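Mitholm Community Foundation
16/06/2023

1/ Over the past month we asked residents what has given them hope during a hard year. We received 228 replies by letter, email and voice message. Thank you to everyone who took the time to write or call.

2/ Many of you spoke of small things: a neighbor who rings each evening, a choir that kept singing, a bus driver who waits. Others wrote of grief and tiredness. We have read those replies with equal care.

3/ One reader in Stovov asked whether hope can be practiced. We believe it can. It begins with noticing what is still being done well, and by whom, and telling them so.

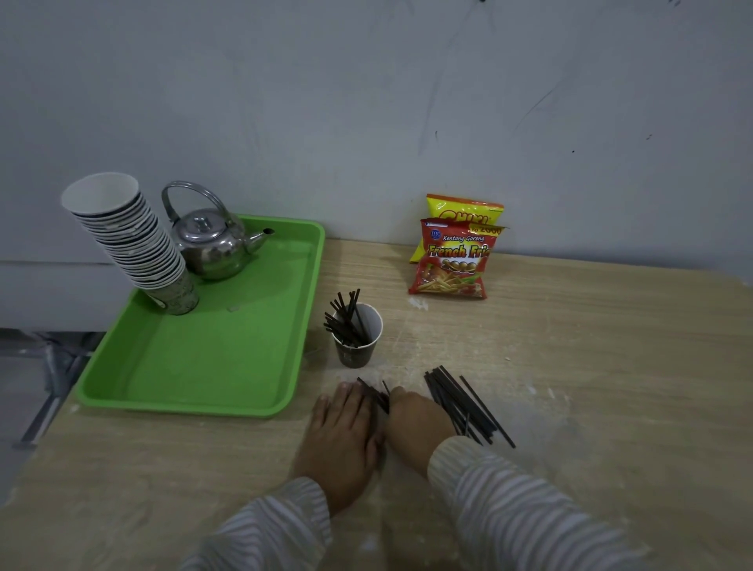

4/ The question we heard most often was how to stay useful when the news feels too large. Our suggestion is modest – choose one person or one street, and return to it every week.

5/ The Hoditz listening circles will continue through the summer. Each circle lasts 2 hours and is open to all adults. No preparation is needed, and no one is required to speak.

6/ Nearly 200 people have joined a circle so far. Several have asked for evening sessions in Bilgin, and we are in discussion with the library there. Dates will be posted on this account.

7/ A selection of the replies will be printed in a free booklet in October, in a run of 1000 copies. Names will be left out unless the writer has given written consent.

8/ Replies are still welcome. If you have already written and would like to change or withdraw your words, please contact the Mitholm office before the end of August.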